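Plilora Home Arm: Questions People Ask Us

Plilora is a two-arm household robot that we are building in a shared workshop, mostly in the evenings, with a good deal of tea. We get a lot of kind mail about it, and since many of you ask the same things, we have gathered the answers on one page. If yours is missing, please write to us anyway!

Who is building it?

Two of us, Felista Mwaipopo (arms, wiring, anything that has to be soldered twice) and Doaa Sqalli (software and this page). We rent a bench at Tostley, a shared workshop with a decent drill press and a very patient membership desk. We started in July, with one arm and a borrowed power supply, and the second arm came along once the first could hold its own weight.

What is it supposed to do?

Wiping, to begin with. We wanted a chore that everybody has, that doesn't involve knives or stairs, and that is harder than it looks. Mirrors, tiles and countertops fit the bill nicely. Folding laundry is the thing we get asked for most, and we would love to get there, but please don't hold your dinner for it.

How does it learn to wipe a mirror?

From people doing it. We put on a head camera, clean something the way we normally would, and the recording goes into the training set. So far we have 394 clips. Doaa trims each one by hand and notes which hand is doing the wiping and which is doing the steadying, and that second hand has taught us more than we expected — our first model left the spare arm hanging, and the wiping arm kept pushing the whole robot sideways.

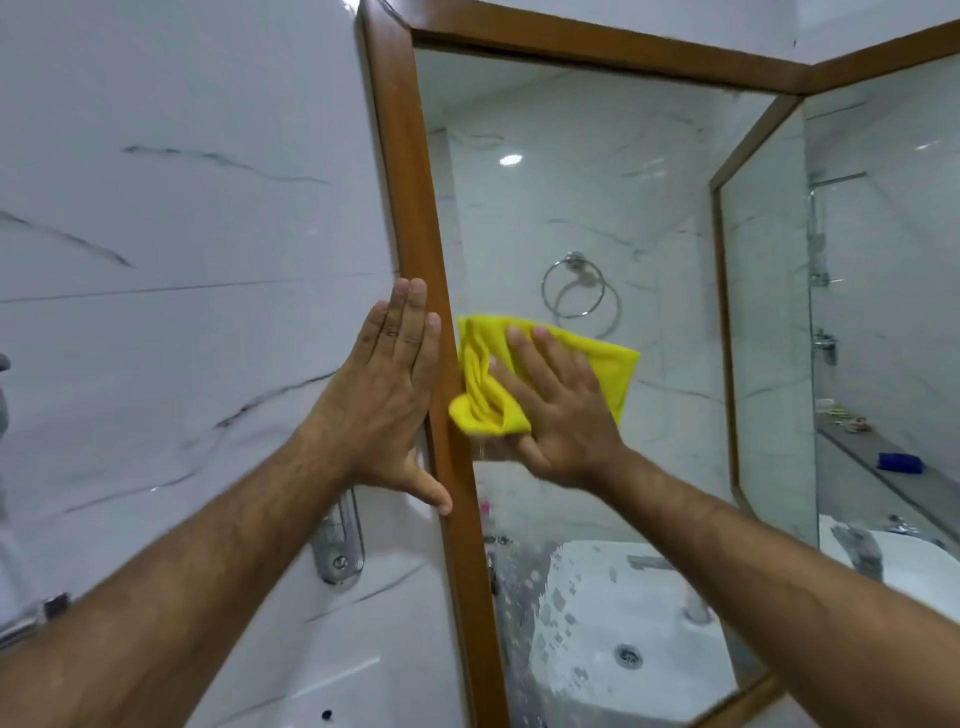 One hand on the wooden frame, the other working the yellow cloth along the edge of the glass.

Why so many bathrooms?

Reflections, mainly. A mirror shows the software a second room that it mustn't try to reach into, and glossy tile is nearly as confusing. If the arm can find the border between glass and trim in a place like that, a kitchen counter feels like a holiday. Edges and corners are also where the early versions gave up, so we ask everyone who records for us to go right up to the trim and take their time.

What parts do you use?

The arms are our own design, printed and bolted, with 7 joints each. The motor controller is a board we call Kakton, now on its third layout, and the gripper pads are cast in silicone from a mold Felista made out of offcuts. The control program is named Slaoui and runs on an ordinary desktop computer under the bench. One arm weighs 4,000 grams with its cables on, and we'd dearly like to bring that down.

Can I build one myself?

Yes, though give us a little time. The drawings are readable, but the wiring notes are still mostly in Felista's handwriting, and we are typing them up as we go. If you're comfortable with a soldering iron and have a printer with a fairly large bed, you already have most of what you need.

Can I send you a recording?

Please do! Any cloth, any mirror, any light you like. Write to us first and we'll send the short instruction sheet, which covers how to wear the camera and how to keep other people's faces out of the picture.

Page last changed 2019-12-30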